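Routing the wrist camera cable on a home-built arm

Posted by Volkan Ersoy, December 23, 2018

The arm I call Karakaya has a camera at the wrist, looking down the gripper. The first version of the wiring ran straight along the forearm and pulled on the camera plug every time the wrist turned. I rewired it with a service loop and have left it that way. The same method should work on any small arm with a rotating wrist.

You will need:
The arm, powered off and unplugged
Cable with 100 mm of slack past the wrist joint
4 small cable ties
Cloth tape
Flush cutters
A marker

Step 1. Find the worst position. Turn the wrist by hand to one end of its travel, then the other. Measure the cable path at both ends. Mine needed 267 mm from the last forearm clip to the plug at full twist. Cut nothing yet.

Step 2. Mark the cable. Put one mark where it leaves the last clip and another where it will be tied at the gripper. All of the slack goes between these two marks.

Step 3. Form the loop. Let the cable rise and bend over in a wide arch. Do not fold it to make it fit. If the bend looks tight, take more slack from the forearm side.

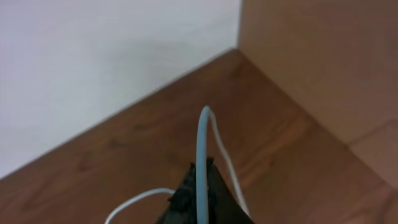 Light blue cable arched over at the gripper, thin white cables to either side.

Step 4. Tie the cables on the side of the gripper, away from the fingertips. Pull the ties snug by hand and stop there. A tie tightened with pliers can crush thin cable. Trim the tails flush, or they will catch on the loop.

Step 5. Turn the wrist through its full travel again, still by hand. Watch the plug. If it moves at all, go back to step 3.

Step 6. Power up and run the wrist at low speed with the camera feed open. Check for dropouts at both ends. Then open and close the gripper at each end and make sure the loop stays out of the fingers.

Notes

The loop does show up in the camera view. I tried tucking it behind the wrist, and it rubbed on the housing, so I put it back.

Gaëtan Sabatier wrote in October to suggest a spiral wrap over the whole bundle. I tried it for 2 evenings. It made the bundle too stiff for my wrist servo, but a stronger one may cope.

Recheck the ties after the first few hours of use. One of mine had slipped toward the fingers.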